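Phone and tablet tips: freeing up space before a big update

Quick ones this time, got a stack of tablets to sort before tea.

Check your free space first. Settings, then storage. If you've less than 20 per cent left, clear some before you start, not halfway thru.

Photos are the usual culprit. Mine had 4000 on it, mostly blurry, mostly the cat. Copy them to a computer or a drive, open a few from the copy to be sure they're all right, then delete. And empty the recently deleted folder as well! Doesn't free anything up till you do.

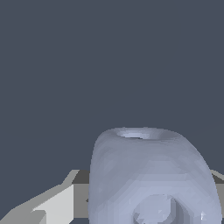

Pale blue rounded shape, faceted shading.

Old message threads. Videos people sent you in January, still sat there. Sort by size if your phone lets you, biggest first.

Apps you never open: remove them, you can get them back later. Check whether your saved stuff goes with them though. Attila Dobos wrote in to say he lost 2 years of running logs from Fisar that way. Export first.

Plug in. Proper charger, not the laptop port. Home wifi, not the one in the cafe.
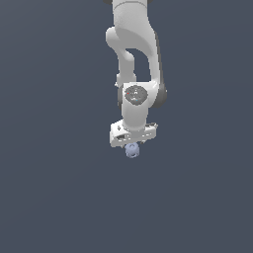 White robotic arm, plain blue-grey background.

Stuck on the progress bar? Leave it. Go and do the washing up. If it hasn't budged in 3 hours, then try a restart, holding the buttons down as per your model's instructions.

Downloaded offline maps and telly. Easy to forgett. Anything you've watched can go.

Ngan-ling Huang asks if the Wurkov cleaner app is worth paying for. I wouldn't. Everything above is free and takes ten minutes.

Backups next time.

Updated 16 March 2021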